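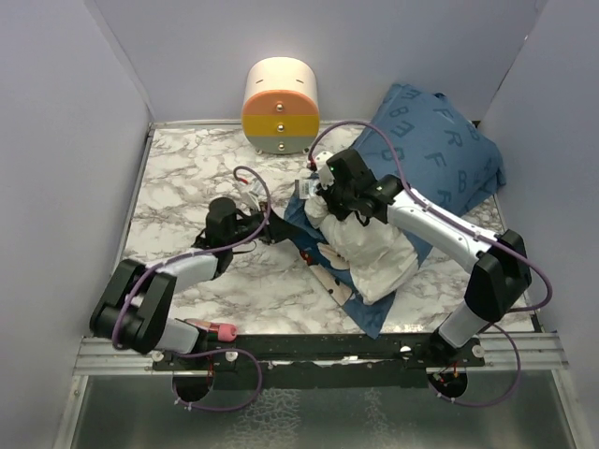 The changing of pillow covers is a task to which this household has, until recently, given very little thought. In May the author resolved to put the matter in order, beginning with the small printed covers bought at Tarkard some years ago.

The household holds 2 covers in regular use, both blue. Each is washed at 40 degrees, shaken out and laid flat before any attempt is made to fit or fold it. A cover that has been left in a heap should be opened fully first, with the corners found by hand.

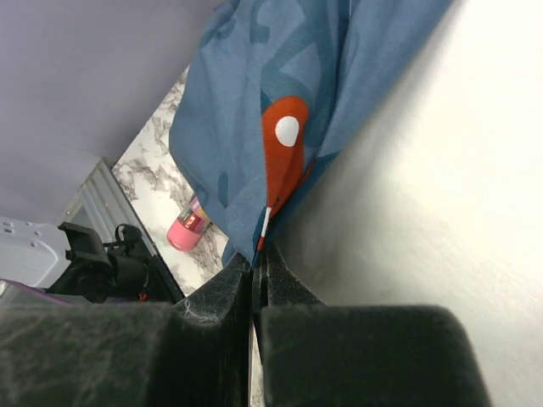 Printed cotton softens with repeated washing, and the pattern fades sooner along the folds. The author regards this as acceptable. Replacement covers from Kolent were considered and set aside, the fabric being rather stiff.

For drying, the line is preferred. Covers should be hung from one corner for a short time, then turned.
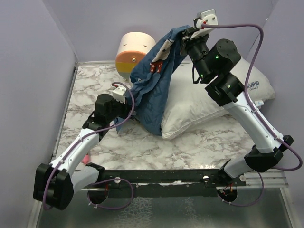 Once dry, they are folded in 3 and placed on the upper shelf, with the spare pillow beside them. Labels are left on, as the washing instructions are still needed. The matter of the duvet will be addressed in a later entry.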